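Burkis Cancer Support Network Opens Applications for Patient Travel Grants

25/08/2021

The Burkis Cancer Support Network has opened applications for its patient travel grants, which help adults in active treatment pay for trips to and from their appointments. The grants are available to residents of Burkis, Parri and the surrounding townships who are receiving chemotherapy, radiation or follow-up care at a treatment center outside their home community.

Each approved applicant will receive up to $800 over a period of 4 months. The money may be used for fuel, bus and train fares, parking, tolls and overnight lodging. It may also be used to cover the costs of a family member or friend who travels with the patient.

The program was introduced after a survey of patients and caregivers completed in April. The network received 1156 responses. Transportation was the expense that respondents named most often after medication, and many of those living in Parri reported that they had rescheduled at least one appointment when they could not arrange a ride. Several respondents wrote that they had not asked their care team for help and did not know that help with travel could be requested.

"Treatment schedules are demanding, and the distance to a clinic should not decide whether a person is able to keep to them," the network said in a statement. "We are grateful to everyone who took the time to complete the survey and to describe in detail what the past year has been like for their families."

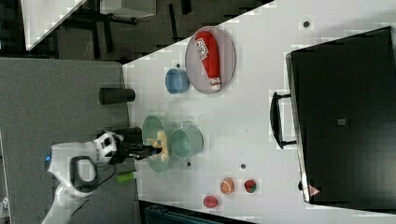
Applications may be submitted online through Womeo, the network's patient services portal, or on paper at the Prindura Resource Center. Applicants will be asked to provide proof of address, a letter or appointment schedule from their treatment center, and an estimate of monthly travel costs. Proof of income is not required. Persons who received emergency assistance from the network earlier in the year remain eligible and should note the earlier award on the form.

Applications will be reviewed in the order in which they are received. The network expects to notify applicants of a decision within 3 weeks. Payments will be made by check or direct deposit, and recipients are asked to keep their receipts until the grant period has ended. Those whose treatment plan changes during that time, including patients who are moved to a different center, should contact the network so that their award can be adjusted.

Staff at the Prindura Resource Center can help with the application by telephone or in person, and interpreters are available on request. Caregivers may apply on behalf of a patient with the patient's signed permission.

The travel grants are separate from the network's ride program, which continues to match patients with drivers for local appointments. Patients may use both services. Requests for local rides should be made through Womeo at least two business days before the appointment.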